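Tredell (software)

Tredell is a software framework for coordinating two robot arms that share one work surface. It combines a motion planner, a contact-aware controller and a set of recording and replay tools in a single runtime. The project was started by Edit Gál and Maarten Dierckx at the Pleltmont laboratory and is written mainly in C++, with a Python interface for task scripts. It is used chiefly for tabletop manipulation of household items such as cups, racks and small kitchen appliances.

Contents
1 Overview
2 Architecture
3 Planning
4 Perception
5 Control
6 Task scripts
7 Recording and replay
8 Limitations
9 Development
10 See also

Overview

Tredell treats a pair of arms as one system with a single clock, a single world model and two command streams. Earlier software at Pleltmont ran each arm under its own process and passed messages between them when one needed to enter the other's working area. Gál described the older arrangement as workable for sorting and stacking but unsuited to tasks in which one arm steadies an object while the other acts on it.

The framework does not include drivers for particular robots. It expects a driver layer that accepts joint position or joint torque targets at a fixed rate and reports joint state with a timestamp. Adapters exist for several six- and seven-joint arms. The reference driver layer, Amaral, is maintained in a separate repository and can be used without the rest of the framework.

Architecture

A running instance consists of four processes: the world server, the planner, the controller and the recorder. They communicate through shared memory on one machine. Running them across a network is possible but not supported, and the documentation warns that the controller will stop the arms if a message from the world server is late by more than two control cycles.

The world server holds the current estimate of every tracked object, the joint state of both arms and a list of fixed geometry. Fixed geometry includes the table, the mounting hardware and any rails or posts that an arm could reach. Each entry carries an owner field, which can be set to the left arm, the right arm, both or none. An arm may only plan contact with an object it owns. Ownership is requested by the task script and granted by the world server, and a request that cannot be granted is returned at once with the name of the current owner.

Configuration is stored in plain text files. A site file describes the hardware, and a scene file describes the objects expected on the table. The two are kept apart so that a scene can be moved between installations. Paths inside a scene file are relative to the file itself, a point that has caused repeated errors in installations that keep object meshes on a shared drive.

Planning

The planner works in two stages. The first stage searches for a path in the combined joint space of both arms, using a bidirectional sampling method with a bias toward configurations that keep the elbows apart. The second stage smooths the path and assigns timing. If the search does not return a path within its time limit, the planner falls back to moving one arm at a time, holding the other at its last safe configuration.

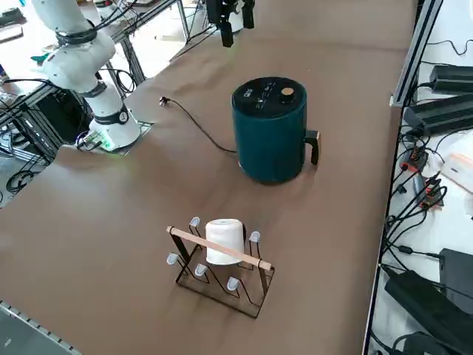 Collision checking is done against simplified shapes. Convex objects are wrapped in a single hull. Objects with open structure, such as a drying rack with upright pegs, are split into capsules, one for each bar or peg, so that a gripper finger can be planned into the space between them. The split is done offline by a command-line tool, and the result can be edited by hand. Thin parts are inflated by a margin set in the scene file. A margin that is too large closes the gaps between pegs and makes the object unreachable from above, and the planner then reports a goal collision.

Flexible items such as power cords are not modeled as jointed bodies. They can be entered as keep-out strips, which are flat regions on the table with a set height. The planner avoids them during transit moves but allows them to be crossed above that height. A strip is not updated when the attached object is moved, and task scripts that slide an appliance are expected to clear and redraw it.

Grasp candidates are supplied per object as a list of gripper poses with a preferred approach direction. For a cup turned upside down on a peg, the usual entries are a side grasp on the body and a top grasp across the base. The planner tests candidates in order and takes the first that can be reached and retracted from. Retraction is checked as part of the same query, since a cup on a peg has to travel along the peg axis before it can be moved sideways. The axis is given in the scene file as an exit constraint with a length and an angular tolerance.

Perception

Tredell accepts object poses from any source that can write to the world server. The supplied module, Eten, takes images from one or more fixed cameras and matches them against stored object models. It reports a pose and a confidence value for each object. Poses below the confidence threshold are kept but marked as stale, and an arm cannot take ownership of a stale object.

Rotationally symmetric objects are handled by a symmetry tag. A plain cup without a handle has one free rotation, and Eten reports its pose with that rotation set to zero. Appliances that are nearly symmetric, such as a cylindrical cooker with a knob on top and a handle on one side, must not carry the tag. When the handle is hidden by an arm, the reported rotation can jump between frames. The module therefore limits how far an accepted rotation may change while the object has no owner and no recorded contact.

Camera calibration uses a board held in one gripper and moved through a series of 18 poses. The procedure is repeated for the second arm, and the two results are reconciled so that both arms and the camera share one table frame. Residual error is written to the site file. The controller reads this value and widens its contact search accordingly.

Control

The controller runs at a fixed rate and has three modes: tracking, guarded and compliant. Tracking mode follows the planned path as closely as the driver allows. Guarded mode follows the path but ends the motion when the estimated external force passes a limit. Compliant mode holds a target pose with a set stiffness along each axis and is used when both arms hold the same object or when one arm places an object against a fixed part.

Transitions between modes are allowed only at marked points in a path. The restriction was introduced after early versions showed a step in commanded torque when stiffness was lowered during motion. In the present design the new stiffness is blended in over 11 control cycles, and the arm's commanded speed must be below a threshold at the start of the blend.

External force is estimated from joint torque and a model of the arm and gripper. The estimate degrades when cables routed along the arm pull on the outer links, and the documentation recommends repeating the payload identification step whenever the cable routing is changed.

Task scripts

A task is written as a Python function that requests ownership, calls motion primitives and releases ownership. The standard primitives are approach, grasp, retract, transfer, place, press and turn. Press and turn act on named features of an object, for example a button or a knob, whose position is stored in the object model.

Primitives return a result code and do not raise exceptions for ordinary failures. Dierckx has argued in the project notes that a missed grasp is an expected outcome of a grasp command and should be handled in the same place as a successful one. Exceptions are reserved for driver faults, lost synchronization and violated ownership.

Error 1904, the code for lost synchronization between the two command streams, stops both arms and requires the operator to confirm the state of the grippers before motion resumes.

Recording and replay

The recorder stores joint state, commanded targets, object poses, ownership changes and camera images against the common clock. Recordings can be replayed in three ways: as a visual playback, as input to the planner with the arms simulated, or as joint targets on real hardware. The third form requires that the scene be restored to its starting layout, and the replay tool compares the current poses with the recorded ones before it will start.

Segments can be labeled by primitive name. Labels are generated from the task script when one was used and must be added by hand for recordings made by teleoperation.

Limitations

The framework is restricted to two arms. The ownership model would extend to more, but the planner's combined search becomes slow as joints are added. Transparent objects are poorly handled by the supplied perception module. Keep-out strips are a coarse substitute for cable tracking, and a cord lying across the path of a sliding object has to be dealt with by the script author.

The simulator does not model slip between gripper fingers and smooth surfaces. Scripts tuned only in simulation often close the gripper with too little force.

Development

Releases are made from a single main branch. The current documentation is dated 2026-02-04 and covers the merged configuration format, which replaced separate files for each arm. A conversion tool for older files is included, and support for reading them directly is scheduled to end in June.

See also

Motion planning
Impedance control
Pose estimation
Dual-arm manipulation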